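Butcher-Block Worktops: Oiling and Maintenance FAQ
Nilska Wood Finishes, Gostdale
Last revised 2022-09-20

These answers apply to solid wood tops finished with Nilska Bench Oil or supplied raw. Tops with a factory lacquer are covered on a separate page. For the safety data sheet, see the product listing.

Which oil should be used on a new, unfinished top?

Bench Oil, for all work surfaces not used for cutting food. For kitchen cutting surfaces, use plain food-grade mineral oil. Do not mix the two on one top. Mineral oil does not cure, and a curing oil applied over it will stay tacky.

How is a raw top prepared?

Sand with the grain, starting at 120 grit and finishing at 180. Going finer closes the surface and reduces the amount of oil the wood takes up. Vacuum the dust, then wipe with a cloth dampened in mineral spirits. Let the spirits evaporate fully before the first coat. Sand the end grain one grit finer than the face, or it will darken more than the rest of the top.

How many coats are needed?

Three on the top face, three on the underside, and five on end grain. Each coat is flooded on with a cloth or foam brush, left for 20 minutes, and wiped off completely. Allow 24 hours between coats at normal room temperature. In an unheated shop in January the interval may need to be doubled. If the surface feels sticky, it is not ready for the next coat.

Does the underside have to be oiled?

Yes. A top sealed on one face takes on and loses moisture unevenly and will cup. Most warped tops returned to our Gostdale shop have a bare underside.

The surface is tacky after two days. What went wrong?

Oil was left standing on the surface. Rub the area with a cloth dampened in mineral spirits, wipe dry, and leave for another 24 hours. If the film has hardened in ridges, sand back to bare wood with 120 grit and start again. Adding more oil on top does not fix the problem.

How should the top be fastened to a metal frame?

Use slotted holes or figure-eight clips. Wood moves across the grain with the seasons and metal does not, so a top screwed down tightly through round holes will split along a glue line sooner or later. Fix one edge, usually the front, and let the rest float. Pan-head screws with washers work well in slots. Do not use countersunk screws, which lock the top in place.

If the top sits inside a surrounding frame, leave a gap on both long edges. Oil those edges before the top goes in, as they can't be reached later without lifting it out.
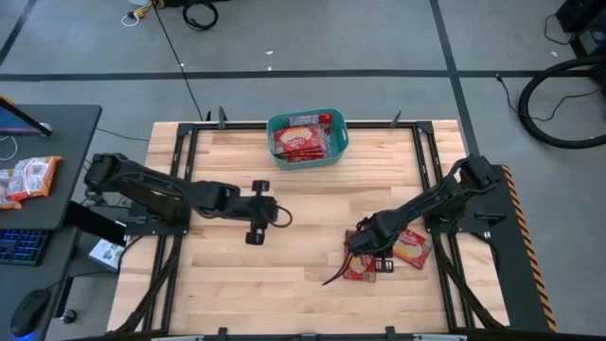 Can equipment be mounted directly on the wood?

Light items can. Heavier items should be bolted to the frame or to a plate that spreads the load. Where a bolt passes through the top, drill the hole oversize, oil the inside of the hole, and use a wide washer. Retighten after the first heating season.

How often should the top be re-oiled?

When water stops beading. For a top in daily use this is normally two or three times a year. One coat is enough if the surface is clean and sound. A top near a heater or a south-facing window will need it more often.

How are stains and dents removed?

Black marks are usually iron stains from wet tools or cans. Treat with oxalic acid solution, rinse twice, let dry, then sand and oil. Wear gloves and eye protection. Shallow dents can be raised with a damp cloth and a household iron on bare wood only. Grease should be lifted with mineral spirits before any sanding.

What should be used for daily cleaning?

A cloth and a small amount of mild soap. Wipe dry. Avoid bleach, ammonia, and scouring pads.

How should used rags be handled?

Lay them flat outdoors to dry, or soak them in water and seal them in a metal can. Rags wet with curing oil can heat up and catch fire if balled up or stacked. This applies to paper towels too.

Is Bench Oil available in bulk?

It is sold in quarts, gallons, and 5-gallon pails. Pails ship from the Laridthorpe warehouse only. Technical questions go to Prapai Saengthong in product support, with the batch number from the bottom of the can.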